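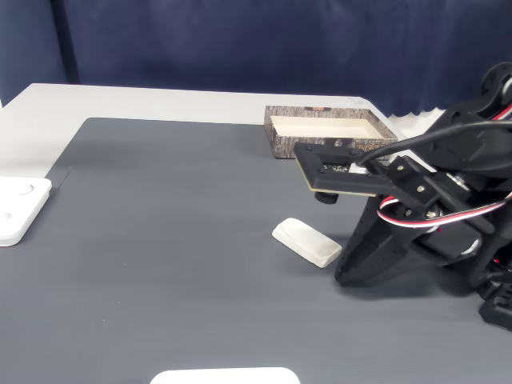
Dark grey ridged mat on a white table

Film night at home: which tips are worth the bother?

Every spring the same advice on watching films at home does the rounds, and most of it wants you to buy something. I tried a good deal of it in April with my neighbour Yoon-hee Won, who owns 393 DVDs and has strong views on all of them.

Toothpaste on scratched discs. I remain unconvinced. We rubbed it on 4 discs and one played better afterwards, but that one also got a rinse and a dry with a soft cloth, so who knows. Try the cloth first. Wipe from the middle straight out to the rim, never round and round.

Sound-deadening curtains. The Kuslow pair I was lent made the room darker and the speech no clearer. Pulling the speakers a hand's width off the wall did more, and so did turning the bass down.
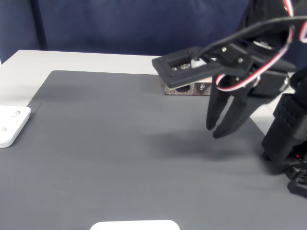 Special screen cleaner. Water on a microfibre cloth, telly off, very light pressure. If a greasy mark won't shift, breathe on it and go again. Kitchen spray can strip the coating, and I have a set in the back bedroom to prove it.

Popcorn in a lidded pan. Fine, this one works. Warm the oil with three kernels in it, and when they pop, add the rest and take the pan off the heat for 30 seconds before putting it back. Salt it in the bowl. The Gundora popcorn machine does the same job, takes up half a shelf and leaves more hard ones at the bottom.

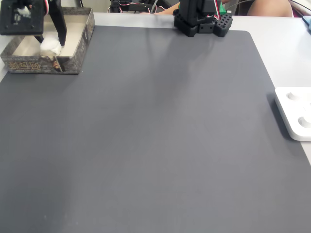

Throwing away the cases. Sleeves save plenty of room, I'll grant that, and the Fikska folder claims to hold up to 2,000 discs. Try lifting it when it's full. Yoon-hee went back to shoeboxes, filed by title with a bit of card for each letter - ugly, but she can find things.

Lamp behind the telly. Easier on the eyes in a dark room, I think, but any old lamp with a dim bulb will do. Keep it out of sight of the sofa.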